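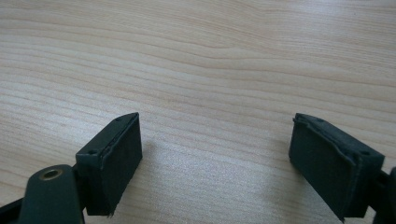
February, gone eleven at night

Kettle on for the third time and I really ought to be in bed, but I want to get this down while I still remember which bits annoyed me. I was at the Plullstead workshop from tea time until they wanted the lights off, and the whole evening went on the gripper. I have given up calling it "the claw", as it deserves better by now.

The pads are what I keep coming back to. The black lining on the fingers has gone ragged along the edges, worst at the bottom corners, and I spent far too long wondering whether to peel it all off and start again. I decided to leave it for now. It's only the edges, and I have a sheet of the thicker stuff coming from Bener which will want cutting properly, with a new blade and a steel rule and me in a better mood. The order came to 42 pounds with the postage, which made me wince a bit, but there's enough in it for several sets and I dare say I shall ruin the first.

The brass in the joints I am still very fond of. I know it's a small thing to be pleased about, but after all those weeks of plain holes in plastic it does my heart good to see that little bit of gold.

What I really want is for it to turn pages one day. Picking up a block is all very well, but a page is such a slippery, floppy thing, and a shiny magazine must be about the hardest place to begin — so naturally that's where I want to begin. 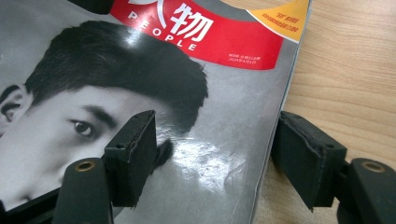
The trouble is going to be getting under the edge of a cover without shoving the whole thing across the desk. I have two ideas, one with a thin lip on the end of a finger and one that is mostly wishful thinking, and I've drawn them both in the back of the Palma notebook, page 51, so that I can't pretend later I never had them.

Must remember to take the small screwdriver back with me, and to ask the Ludbridge lot whether they still have any short screws going spare. Tea's gone cold again. Bed.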